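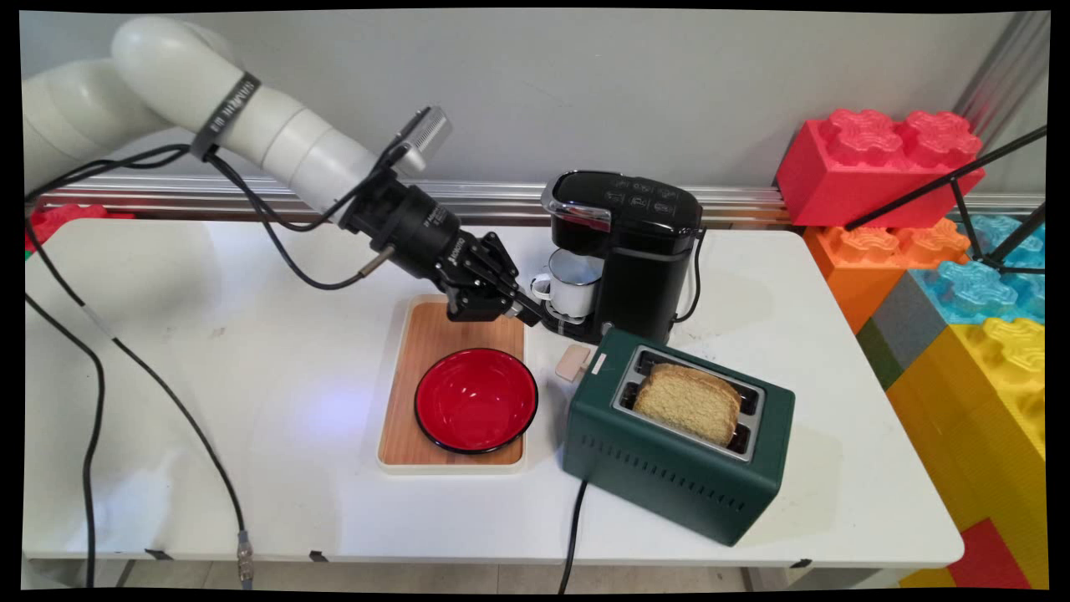 Is the Talico gripper worth buying over the Skulden? For kitchen tasks, yes, if you can live with the slower controller.

I ran both on the same arm through February, 500 grasps each on mugs, bowls and sliced bread. The Talico's slim fingers get at a mug handle without bumping the coffee maker. The Skulden is stronger but bulky, and it squashed more bread than I'd like.

Setup took a Saturday morning. The Talico's cable is short – budget for an extension. Its manual is poor on force limits, and Haf James at Pliser had to email me the right values.

Price was $1835, against $2000 for the Skulden. I've kept the Talico on the arm.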